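Apples on the Wall

June 14, 2022

I finally settled on a wallpaper for the corner with the table. I had been going back and forth since April between a plain stripe from Lilex and the apples, and the apples won. They are big, red and pink on cream, with little green leaves. I ordered 4 rolls and used almost all of them, mostly because a pattern this size wastes a lot when you line it up.

The left side was the hardest. I hung the first strip too low, pulled it off and started over. Paste dries in 30 minutes in our house, so there isn't much time to think.
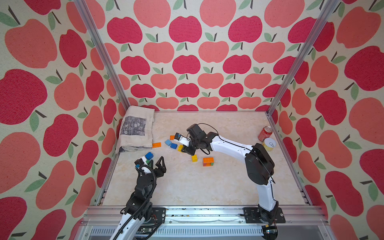 The apples, with toy bricks on the marble-look tabletop and two cans in the back corner.

I like it more than I thought I would. The pale top keeps it from being too much. Teodor says the pink ones look like radishes. The bricks still need a box, and I want something with a lid that isn't clear plastic. There was one at the shop in Danduvville for under 50 but it was too deep for the shelf.

Next is the hallway, which will just get paint.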